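I've been putting off writing about the Skelenus interview, mostly so I wouldn't have to have opinions about it in front of people. But eleven of you have now forwarded it to me (one of you twice, hello Mum), so let's get it over with.

If you missed it: Skelenus gave a very long sit-down to Torico, the music magazine, to go with the new record. Most of it is lovely. She talks about learning harmonies off the car radio, and about the choir at Doherty where she got told off for singing too loudly, and there's a really nice bit about her gran's piano. Then, near the end, she's asked whether she still reads reviews, and she says she doesn't think anybody should be allowed to review an album unless they've made one.

And off we all went.

By teatime there were people posting their unfinished demos as "credentials", which made me laugh quite a lot. There were also people going after Sarita Tiwari, who wrote the two-star review of the last album and who plenty of fans decided was the real target. Skelenus never named her. It didn't matter. Someone dug up a photo of Sarita's school band and I had to go and make a cup of tea, because I can't think of anything I'd like less than strangers passing round pictures of me at fifteen holding a bass.

I like Skelenus, I should say that. I've paid to see her up to five times, depending on whether you count the festival where I was in the queue for chips and heard it all from behind a van. I think the second album is one of the best things anyone has made while that cross. So I read the interview wanting to agree with her, and for a paragraph or so I nearly did! She talks about spending two years on something and then having it summed up by someone who's had it since breakfast. I'd be livid. I'm livid when my sister skips the intro on a song I've put on for her.

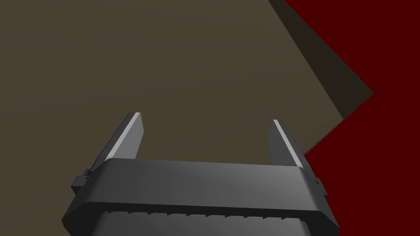 But then I went back and read Sarita's review again, all the way through this time, and it's a good bit of writing. It's fair about the singing. It's very funny about the song with the whale noises, and I say that as a fan of the whale noises. She clearly played the thing over and over. The part that annoyed everybody was the line about the lyrics sounding as if they'd been "signed off by a landlord", and yes, ouch, but she goes on to quote the verses she means, and you can read them and make up your own mind. I made up mine and I'm afraid I'm a bit more on her side than I was.

What bothers me more is the way the quote travelled. I don't think most of the people shouting had got as far as the interview. The clip going round leaves out the next sentence, where Skelenus laughs and says she'd never have found half her favourite records without critics, so she supposes she'd have to lend them a guitar. Which changes the mood a fair bit, doesn't it? It's still a daft thing to say. It's a daft thing said by somebody who was enjoying herself, at the end of what sounds like a long lunch, and I've said far worse over a shorter one.

Pádraig Cullinane wrote a reply in his own newsletter, and I don't agree with all of it. He thinks musicians should stop giving interviews altogether and let the songs do the work. I'd miss them too much. I grew up reading interviews with bands I'd never heard a note of, on the bus, and deciding whether I'd like them from what they said about soup. He does make one point I keep coming back to, though, about how the big pop stars have mostly stopped talking to anyone who might ask a follow-up. They talk to each other, or they answer fan questions out of a bowl. Skelenus still sits down with a proper interviewer and lets the tape run, and it seems a shame if the lesson she takes from all this is that she shouldn't.

She's posted since, by the way. It was late and short and didn't quite say sorry – she wrote that she'd been "showing off" and asked people to leave writers alone. I thought that was decent. The first reply under it, when I looked, was someone asking her to come to Brazil, and the second had 1,728 likes and just said "whale song justice". I don't know what to do with that information except give it to you.

Sarita hasn't said anything, and I don't see why she should have to. She's reviewing the new Graton record next month, I think, and I'll be reading it with my coffee like I always do. (I've heard two songs from it so far. One's gorgeous. The other has a spoken bit in the middle about a motorway, and I'm trying to keep an open mind.)

As for the Skelenus album, since a few of you asked: yes, I've listened, and yes, I like it. The first half is better than the second. Track four has a bit where the drums drop out and it's only her and the organ, and I had to stop on the stairs with the washing. The closer goes on too long and I've never made an album, so feel free to ignore me.

Reply and tell me your favourite harsh review of something you love. I'd like to print a few in the October letter, and I promise I won't ask to see your demos.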